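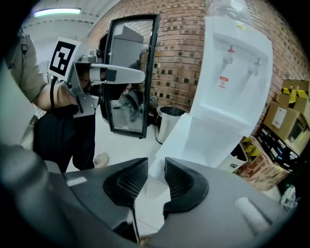
Vasco Mota trouve que j'exagère. D'après lui, un club de robotique étudiant n'a pas à « prouver » quoi que ce soit, il suffit que les gens viennent, tiennent une pince et repartent avec l'envie de revenir. Il me l'a écrit en commentaire sous mon billet précédent, en quatre paragraphes, ce qui est long pour Vasco.

Je lui réponds ici parce que ma réponse serait encore plus longue.

Pour ceux qui n'ont pas suivi : depuis septembre, notre club participe au défi Vismont. On fait des démonstrations à la main, avec des pinces portatives, on enregistre tout, et à la fin un modèle entraîné sur nos gestes doit piloter un bras qui refait la tâche dans une salle qu'il n'a jamais vue. La liste officielle comporte des choses très domestiques : ranger, essuyer, déplacer un gobelet, jeter un objet dans une poubelle. Chaque équipe doit rendre 300 démonstrations par tâche. Nous en avons choisi deux, donc faites le calcul, et retirez les soirs d'examens.

Ce qui me gêne, ce n'est pas la quantité. J'ai passé assez de soirées debout dans cette salle, entre la fontaine à eau et les cartons, pour savoir que ça se fait. On prend le rythme. Au bout d'une heure on a mal au pouce, on change de main, on râle, on continue. Ce qui me gêne, c'est que tout le monde parle du nombre et que presque personne ne regarde ce qu'il y a dedans.

Un soir, vers 21 heures, j'ai relu 72 de nos démonstrations à la suite. Je ne le recommande pas. Mais j'ai noté au fur et à mesure ce que j'aurais jeté si j'avais été seul à décider : les gestes où l'on hésite, ceux où l'on rattrape l'objet au dernier moment, ceux où l'on sent que la personne discute avec quelqu'un derrière elle. J'en ai mis 30 de côté. Sekar Jugah, qui a repassé derrière moi, en aurait gardé la plupart. Son argument se tient : un modèle qui n'a vu que des gestes parfaits ne sait pas quoi faire quand ça glisse. Le mien se tient aussi, je crois : un modèle qui a vu trop de gestes mous apprend la mollesse. Nous n'avons aucun moyen de savoir lequel de nous deux a raison sans entraîner deux fois, et nous n'avons pas le temps de calcul pour entraîner deux fois.

Voilà exactement le genre de question qu'un club devrait traiter, à mon avis. À la place, on remplit un tableau partagé avec des cases vertes.

Deuxième sujet de mauvaise humeur, le miroir. J'ai demandé en réunion si on gardait un miroir dans le champ pendant les prises. La réponse a été que oui, que ça « enrichissait la diversité visuelle ». Je veux bien. Seulement un miroir renvoie aussi la personne qui tient la pince, les murs, tout ce qui bouge derrière. Est-ce que ça aide ? Est-ce que ça embrouille l'estimation de position ? Les marqueurs carrés noir et blanc fixés sur les pinces sont là pour qu'on les retrouve dans l'image, et je me demande ce que fait le logiciel quand il peut en voir un à l'envers dans une glace. En principe un marqueur inversé n'est pas reconnu. En principe. Ebere Akpan a promis de faire le test, prises avec et prises sans, même tâche, même opérateur. J'attends les chiffres avant de changer d'avis, dans un sens ou dans l'autre.

Même chose pour le mur de briques. C'est une belle texture, pleine de détails, et les algorithmes de suivi aiment bien les détails. Mais une brique ressemble beaucoup à sa voisine. Iveta Vávra soutient que c'est sans importance tant qu'on a d'autres repères dans la pièce. Peut-être. Je note simplement que l'équipe Grernex, l'an dernier, avait de très bons résultats chez elle et que son bras avait passé la finale à viser à côté du bac. J'y étais. Ils avaient tout enregistré dans la même pièce, eux aussi.

Vasco me dira que c'est le jeu, que l'échec fait partie de l'apprentissage. Je connais la phrase, elle est sur l'affiche du défi. Je n'ai rien contre l'échec, à condition qu'on sache pourquoi on a échoué. Or notre cahier de bord, au moment où j'écris, dit ceci pour la tâche 1 : « ça marche mieux qu'avant ». Avant quoi ? Mieux comment ? Sur combien d'essais ?

Je reconnais quand même deux ou trois choses. Les nouveaux apprennent vite, bien plus vite qu'avec les anciens kits Daltuvon, où l'on passait six semaines à faire avancer un chariot en ligne droite. Une pince portative, on la prend en main en quelques minutes et on fait quelque chose avec. Lakmal Marikar, qui n'avait jamais ouvert un terminal en arrivant, lance maintenant les scripts de synchronisation sans demander d'aide et corrige les miens. Ça compte, et sur ce point Vasco a raison, je le lui laisse volontiers.

Il a raison aussi sur l'ambiance. Je ne suis pas sûr que ce soit un critère, mais enfin, les soirées sont agréables.

Ce que je vais proposer à la prochaine réunion est assez modeste. Qu'on s'arrête une semaine de produire. Qu'on écrive, sur une seule page, ce qu'on appelle une bonne démonstration - et ce qu'on appelle une mauvaise. Qu'on fasse une partie des prises ailleurs, dans le couloir ou au labo Sequeira s'ils veulent bien nous prêter une table le soir. Et qu'on mette de côté, dès maintenant, un lot d'essais auquel on ne touche plus jusqu'à l'évaluation, même si ça nous démange.

Je m'attends à ce qu'on me réponde qu'il manque encore trop de démonstrations pour se permettre une pause. C'est vrai qu'il en manque. J'ai regardé le tableau tout à l'heure, la tâche 2 est très en retard.

Vasco, les commentaires sont ouverts, mais essaie de tenir en trois paragraphes.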